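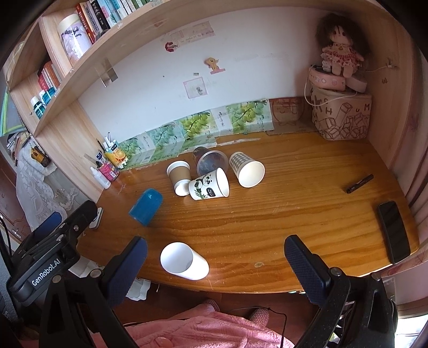

Paper cups on a desk, including one with a panda and bamboo print and one with a cardboard sleeve.

Hunham Opens Paper Cup Collection to Small Offices in Trallside

TRALLSIDE -- Hunham, the waste and recycling contractor for the Trallside business district, will begin collecting used paper cups from small offices, studios and shops in May. The service has until now been open only to buildings with a loading dock and a shared waste room.

Under the new service, any business in the district with a regular Hunham trash pickup can add a cup collection to its account. Customers receive a cardboard collection tube that holds up to 700 stacked cups, a supply of liners and a sign to put on the wall. Full tubes are picked up on the same day as the customer's regular collection. There is no charge for the first tube.

Most paper coffee cups have a thin plastic lining that keeps the drink from soaking through. The lining has to be separated from the paper fiber before the fiber can be used again, and the equipment at the Trallside sorting plant is not built to do that. Cups that go into the mixed paper bin are pulled off the line and thrown away. Cups collected through the new service will skip the sorting plant and go to the Jaiswal mill, where the lining is removed in a pulping tank and the fiber is made into board for packaging. Hauling between the two sites will be handled by Drakov, which already carries baled cardboard on the same route.

"We have had small customers asking for this since the day we started the dock service," said Carolina Prata, district manager for Hunham. "A four-person office can go through a lot of cups in a week, and all we could tell them was to put them in the trash. Our trucks were driving past their doors anyway. What we didn't have was a container that fit in a hallway."

The small-office service follows a trial in 44 workplaces on the north side of the district. The trial group included accountants, two dental practices, a print shop, a language school and a number of design studios. Hunham used the trial to test the size of the tube and the wording of the sign.

The first version of the sign listed everything that could not go in the tube. Trial customers found it hard to read while holding a cup, and the sign now has one line: "Empty it, take the lid off, stack it." Cups do not need to be rinsed. Printed cups are accepted in any color or design, and so are cups from vending machines and water coolers. Cardboard sleeves can be left on the cup or placed in the regular paper bin.

Plastic lids, straws, wooden stirrers and foam cups are not accepted. Lids marked with a recycling number can go in the mixed containers bin.

"Stacking is the part we ask people to take seriously," said Jaime Henriques, who ran the trial for Hunham. "Loose cups are mostly air. A tube of stacked cups is worth sending a driver in for, and a bag of loose ones fills up before lunch. Once the first few are in there straight, people tend to follow along."

Asanka Abeysekara, office manager at one of the trial workplaces, said the tube replaced a trash can next to the printer. "We moved it twice before we found the right spot," Abeysekara said. "By the coffee machine was wrong, because people carry the cup back to their desk and finish it there. It works best on the way out."

The mill has set aside capacity for cups from the district and will report the weight received to Hunham each quarter. The figures will be posted on the Hunham customer page along with the share of each load that had to be rejected.

"Liquid is the main problem for us -- a half-full cup at the bottom of a liner can spoil the ones around it," said Haoran Qiu, fiber supply manager at Jaiswal. "Everything else we can deal with."

The service has room for 256 customers in its first stage. Places will be given in the order that requests come in. Businesses that share a floor or an entrance may share a tube, provided one of them is named as the contact for pickups.

An open house for district businesses will be held on Saturday at 9 a.m. at the Hunham depot in Trallside. Staff will show the collection tube and set up accounts for businesses that want to join.

Media contact: Valter Bettencourt, Hunham press office, Trallside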